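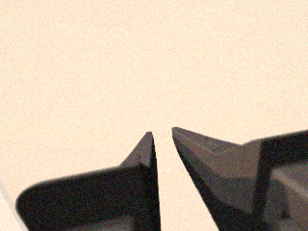 Pale peach-cream surface with a fine speckled grain.

Curkutico releases Ernel mineral wall finish in five base colours

FOR IMMEDIATE RELEASE

Curkutico, a manufacturer of interior coatings, will release its Ernel mineral wall finish to trade customers in July. Ernel is a lime-based decorative finish for interior masonry, cement render and primed plasterboard. It replaces the company's Funska range, which will remain available until existing stock is sold.

Ernel is supplied as a ready-mixed paste and applied by stainless steel trowel in two coats. The first coat is laid on tight to fill the substrate and left to cure overnight. The second is applied at a slightly greater thickness and may be left matt, closed with a damp sponge or compressed with a plastic float. Colour variation between the three treatments is to be expected, and applicators are advised to prepare a sample board for client approval before starting work.

The finish contains fine aggregate in mixed warm and neutral tones. Unlike Funska, in which aggregate was added on site from a separate sachet, Ernel is blended at the factory. This removes a common source of mismatch between buckets. Batch numbers are printed on the lid and side of every container, and containers from different batches should be boxed together before use on a continuous wall.
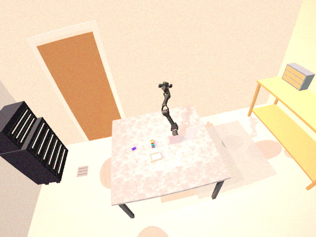 The product was assessed on 209 test panels at the company's Shevchuk works before the formulation was approved. Panels were examined for adhesion, hairline cracking, colour drift and resistance to light wet scrubbing. Several early formulations showed shrinkage at internal corners, and the cellulose content was adjusted accordingly.

"The main change for applicators is open time," said Stefaniia Moroz, technical manager at Curkutico. "Funska could drag in warm rooms, particularly on long walls with a single tradesperson. Ernel stays workable for longer, although we still recommend switching off fans and direct heating until the second coat has taken up."

Ernel is not recommended for shower enclosures, splashbacks, floors or exterior walls. Previously painted surfaces must be sound, degreased and primed with a mineral-grip primer. Glossy enamel should be sanded to a uniform dull finish first. The cured surface may be left unsealed in low-traffic rooms. Hallways and stairwells should receive a clear matt sealer, which deepens the colour slightly.

Trade orders will be handled through more than 57 existing stockists. Colour cards, safety data sheets and the revised application guide can be requested from stockist trade counters, including those open on Saturday mornings.

Media and specification enquiries: Stefaniia Moroz, Technical Department, Curkutico

ENDS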